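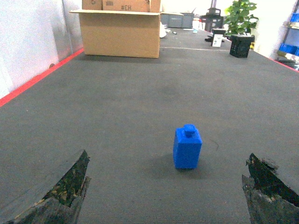
Harpreet MacPherson asked at the Olamgate session whether the pick cell had taken work away from the bench or only moved it to a different part of the shift. I said I would answer with figures, so the first half of this talk is the answer.

Slide 2. Baseline

Before the cell, bottle-shaped parts at Olamgate were picked and stood upright by hand. Two people per shift, rotating with packing. The November log gives 1539 parts handled in the sample period, all manual. Pause here. People at the back will want to write the number down.

Slide 3. After the cell

Same length of period, same part family, 3182 parts. Say clearly that this includes parts the gripper dropped and a person set back up. The logging at Thibodeaux separates the two. Ours did not until the software change, so I can't split the figure and won't guess.

Slide 4. Interventions

138 interventions in the period. An intervention is any time a person reaches past the light curtain line or presses hold. Main causes, in order:
Part lying on its side.
Part too close to its neighbour for the fingers to open.
Worn finger pads.
Label stock left on the work surface.

Pad wear was under-reported. Operators changed pads when the grip felt wrong to them and logged it as cleaning. The form now has its own line for it.

Slide 5. What the operators do now

Job title unchanged, task list changed. Out: repetitive reach, standing parts up, counting by hand. In: clearing holds, pad checks at start of shift, teaching a new part position, writing up faults. Reading the fault screen took longer to learn than we planned for. Allow around 3 weeks before a new operator clears holds without calling the technician.

Grading is the open item. Fault write-ups are technician work under the Parkell agreement and operator work under ours. If asked, say that it is being discussed and move on.

Slide 6. Pace

The manual bench set its own pace. The cell doesn't slow down after lunch, and whoever feeds it notices. We put a buffer tray upstream so that a person can leave for five minutes without starving it. Cheapest item in the project. Drakorora fitted theirs a year late and the complaints on file are nearly all from that year.

Slide 7. Back to the question

The reach work went. The hours did not go, in our case. They moved to fault clearing and start-of-shift checks, and they are less evenly spread: long quiet stretches, then three holds together. Show the hold chart and leave it up during questions.

Spare slide, only if someone asks about noise: readings were taken with the guard doors shut.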